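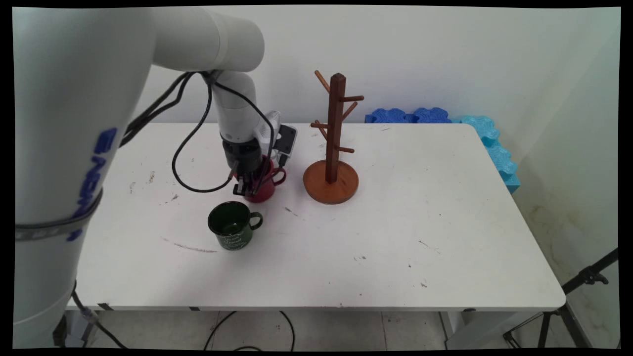

Mugs, and where they go

We have had too many mugs for as long as we have lived in this apartment. They came from both sides when Gunnlaugur and I moved in together, and then people kept giving us more. Until this summer they lived in the cabinet to the left of the sink, stacked two high, handles pointing every which way. Getting one out from the back meant taking four others down first. I chipped one in the spring doing exactly that, before coffee, and it was one I liked.

So I cleared the cabinet. I put everything on the floor on a bath towel and went through it. Promotional mugs went first. I kept one from Schwerdtfeger, where I worked for six years, and let the rest of the work mugs go. Then anything with a crack I could feel with a fingernail. Then the very wide soup-type cups that we never drank out of and never ate soup out of either. Marlene Diekmann from downstairs took two of those for her balcony plants. The rest went in a box by the door and sat there for three weeks before I drove it to the thrift store.

What was left still included more than I wanted in the cabinet, but a few of them get used every single day. Those are the enamel-style ones. The red one is mine. The dark green one with the white writing on the front is Gunnlaugur's, and he will wash it by hand at ten at night before he'll use a different one. It made no sense to put these two behind a door.

I looked at hooks first. Hooks under the cabinet would have meant drilling into the bottom panel, and we rent. There are also racks that slide onto a shelf, and I bought one and returned it. It hung the mugs so low that the toaster didn't fit under them. Bernadette Hervieu, who I have known since school and who has very firm ideas about kitchens, told me to get a mug tree and stop fussing. I said those were for grandmothers. She said she had one.

The one I picked is walnut-colored, with a squared-off post, round pegs and a round base shaped like a shallow dish with a low rim. I like the rim. The base is a more orange color than the post, which bothered me for a day and then stopped bothering me.

A few things I have learned from using one.

Hang the mug by the handle with the opening tipped down. The red one ends up resting against the side of the post like that, and it keeps dust out.
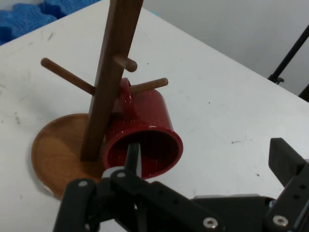 Dry the mug first. I was careless with this in the beginning and let them drip onto the base. Wood and standing water are a bad combination. Now they go on the dish rack until they're dry, or I give them a quick wipe with the towel if I want the counter clear.

Try the handle before you buy. Small handles are a problem on pegs this thick. The Schwerdtfeger mug has a narrow one and has to stay in the cabinet.

Fill it evenly. If you hang everything on one side, the tree gets a little tippy when you pull one off. With two mugs I put them across from each other.

Don't feel you have to use every peg. I did at first, and it looked like a shop display and took up a lot of room. A spare peg is handy when someone visits.

The cabinet now holds the glasses, which used to be on a shelf I could only reach on tiptoe, and the bowls are stacked by size. I also found the lid to the small teapot, which I had given up on. Next is the drawer with the plastic containers. I am putting that off until August, when Gunnlaugur is away for a week and can't rescue the ones without lids.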